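About Oltside

Oltside is a small homewares shop and hire business. Started by Shufen Feng and Jerome Cruzado out of a double garage, moved twice since, now on the corner at Bellgate. Still the same phone number.

We sell things for kitchens and tables. Bowls, jugs, racks, linen, the odd lamp when Shufen can't help herself. Some new, a lot second-hand. Upstairs is hire - plates, glasses and cutlery for weddings, wakes, school dinners, whatever you've got on. Smallest hire order is 8 settings, biggest we can do from our own stock is 75. After that we ring around.

How we buy

Merike Venckus does the buying. Estate sales mostly, plus a few makers she has dealt with for years. Chips get marked on the tag and priced down. Hairline cracks we don't sell at all, not even cheap. If you get something home and find one, bring it back, no reciept needed.

At last count there were 3,027 pieces on the books, which took most of a week and two arguments about whether a lid is a piece. (It is.)

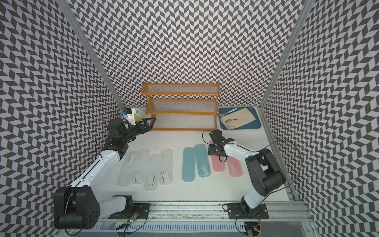
Two-tier shelf in orange-amber wood, with mesh shelves. White bowl with yellow pattern in the corner.

The workshop

Out the back. Nestor Tan regules chairs, resets handles, sharpens knives. Drop-offs any time we're open, pick-up is usually the week after. He won't do electrical so please don't ask. Serrated knives depends on the knife.

Bigger furniture jobs go to Zanuleck, two streets over. They quote seperately and you pay them direct.

Jacquet

Our linen label. Efren Agbayani cuts and sews all of it on the premises - tea towels, napkins, aprons, tablecloths to order. Colours change when the cloth runs out. Send us your table measurements in centimetres and check them twice, we can't take back a custom cloth.

Visiting

Parking behind the building, enter from the lane. One step at the front door, ramp at the side. Dogs fine on a lead. Closed 2nd August for stocktake, hire returns can go in the side porch that day.

Selling something? Email a few photos first, don't just bring the boxes in. Merike answers most things within a couple of days.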